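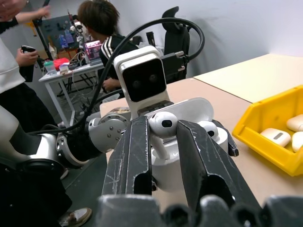
*Earbud and open charging case at the packing table, with the yellow bin on the right.*

**Progress report to the Sial small grants desk, 15th May**
Project: Sorting and reuse of small audio items, Harnholm site
Prepared by: Kerubo Ogola

Dear Mr. Llanos,

I am writing to inform you about the work done with the second part of the grant. The first part was covered in my report of February, so I will not repeat the purchases here.

**Work at the table**

The returned earbuds arrive from Hilgate in mixed bags. Since the last report we have handled 741 sets. Of these, 31 were put aside because one earbud was missing, and 13 because the lid of the case did not close well. The others were accepted for cleaning.

The order of work is now fixed. The case is opened, both earbuds are taken out and looked at, and each one goes back to its own side. Then the lid is closed and the case is placed in a yellow bin. Before, we used deep cardboard boxes, and the glossy cases became scratched at the bottom. The low bins are better for this, and it is easier to see if a lid is open.

Mutua Kirui has asked that the bins are not filled in more than one layer. I agree with him, although it means more walking to the shelf.

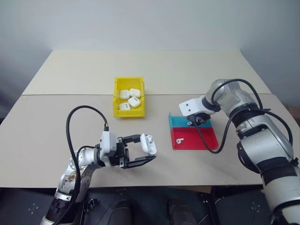

**How many cases may go in one bin?**
The limit is six, in one layer, with all lids closed.

**Difficulties**

The labels are still a problem. The glue leaves marks on the white plastic, and Hamisi Mushi spent many hours removing them. We have ordered paper bands from Prarnari, but the first delivery was the wrong width and we sent it back.

**Next steps**

We will finish the remaining bags from Hilgate and test the new bands. I also request your permission to move the unused transport money to cleaning materials. Atieno Waweru will send the revised budget sheet separately.

With kind regards,
Kerubo Ogola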